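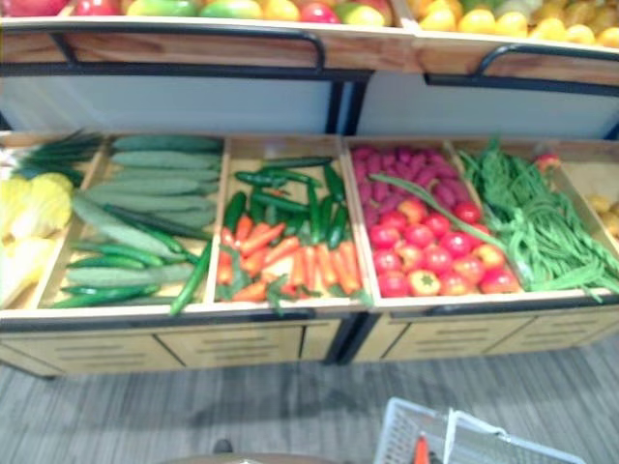
The stand and the basket. Carrots and peppers share the middle compartment.

Picker keeps grabbing three vegetables when I ask for one

Posted by slowjoints

Hi everybody, first time asking here, though I've been reading for a long while and a good part of my build came straight out of old threads, so thank you for that. I have an arm and a two-finger gripper on a rolling base, put together over the past year in my corner of the Jisbridge shared workshop. The job I've given it is simple to say: take one vegetable out of a bin, put it in the shopping basket on the floor, go back for the next.

Tomatoes are fine. Carrots are mostly fine if it comes at them from the fat end. The trouble is everything long and green. The beans are one big tangle with ends spilling over the front edge, and when it closes on one it comes up with a whole bunch. The long peppers lie every which way on the same side of the divider as the carrots, so I ask for a pepper and get a pepper plus a carrot. And then there are the slim dark green ones in with the big pale cucumbers, which my detector calls pepper on one pass and cucumber on the next, with nothing moved in between.

The gripper servo runs off a Darnine board, where force is a number from 0 to 255. I've been leaving it at 100. I tried the full 255 once, on a tomato, and I won't be doing that again. My training set is 400 pictures I took and labeled myself over several evenings at the kitchen table. Is my problem the grip, the labels, or am I just asking too much of two fingers? I'd love to show it working at the open house in December, but I'd sooner show it doing tomatoes only than have it fling beans at people!

Posted by moltness_garage

I'd say mostly the grasp, a little the labels, and the fingers are probably all right for everything but the beans.

Start with the peppers and carrots. It sounds as if your arm goes for the middle of whatever the detector boxed. A box around a long thing lying on a diagonal takes in a lot of its neighbors, so the middle of the box can have somebody else's carrot in it. Use outlines instead of boxes. It's tedious to relabel (I did mine with the radio on, and went through a lot of tea) but you get the direction of each piece along with it, and then you can turn the wrist so the fingers close across the narrow way. Pick the piece with the fewest others lying on top of it, even when it isn't the nearest one.

Second thing, and I wish I'd done this sooner on my own arm: after the fingers close, lift a couple of inches and stop. Look again. If there's more hanging there than you asked for, open up, let it drop back in the bin and try somewhere else. Dropping from that height hasn't bruised anything of mine yet. You can also read the finger opening once it has closed, and a pepper plus a carrot will hold the fingers wider than a pepper alone.

On the slim green ones, I'd put down one label for both and call it "slim green." Split it later if you ever need to. I went from a set about as small as yours up to 1390 pictures before mine stopped changing its mind on look-alikes, and most of the improvement came from pictures taken under different light, early morning especially. Your overhead lights at 8 p.m. are one kind of light only.

Keep the force at 100 for now. More squeeze won't help you get fewer vegetables.

Posted by bentwasher

Beans: don't. Or put them in bundles with a rubber band and pick the bundle. That's what we do on the Amano build.

Posted by crumbtray

I agree with most of what's above, but I wouldn't give up on the beans so fast. Go for the loose ends hanging over the front of the bin, come in level from the front, pinch one with just the fingertips and pull slowly toward you. Slowly is the whole trick. I have narrow tips cut from an old silicone spatula and they hold a bean nicely at low force. I still get two at a time fairly often.

One more small thing, check how your arm goes into the basket. Yours has the handle folded up in the middle, and mine used to clip a handle like that on the way down every third or fourth trip and drag the basket along the floor with it. I gave it a drop point toward one end and haven't had to chase the basket since.

Posted by slowjoints

Thank you all so much. I put in the lift-and-look step tonight and it already puts back most of the double grabs, so I'm very pleased! Relabeling starts this weekend. I have a spatula I can sacrifice too, and I'll write again once I've tried it on the beans.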